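## 4. Recording a board trial

Use this section after the head camera check in Section 3. The method compares scripted grasps with grasps learned from operator demonstrations, so both conditions must start from the same layout.

1. Start the Juvis controller and load the profile `draneritz_board`.
2. Set the blue parts out in their start positions. Keep the large cylinder and the thin rod on the lower right.
3. Route the arm cables clear of the work area.
4. Move both hands to the ready pose and start logging.
5. Run the trial. Do not touch the table until both arms stop.

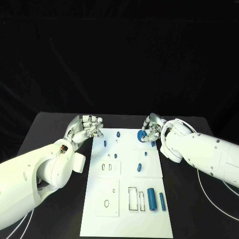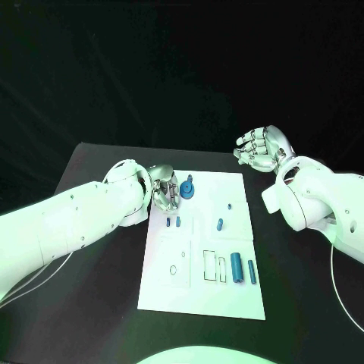 *Figure 6. Both arms over the work area, with blue parts set out between the hands.*

6. Mark each part as placed, dropped or missed in the Eze log sheet.
7. Repeat until the block is complete. One block is 157 trials.

**Note:** The disk is the hardest part to score. If the fingers hide it at release, score from the joint log – the video is not enough.

**Caution:** Keep hands outside the arm range while the controller is live. A paused trial can resume without warning.

Logs from before July use the old part order and must be converted before analysis. Send conversion errors to Osamu Sugawara with the trial number.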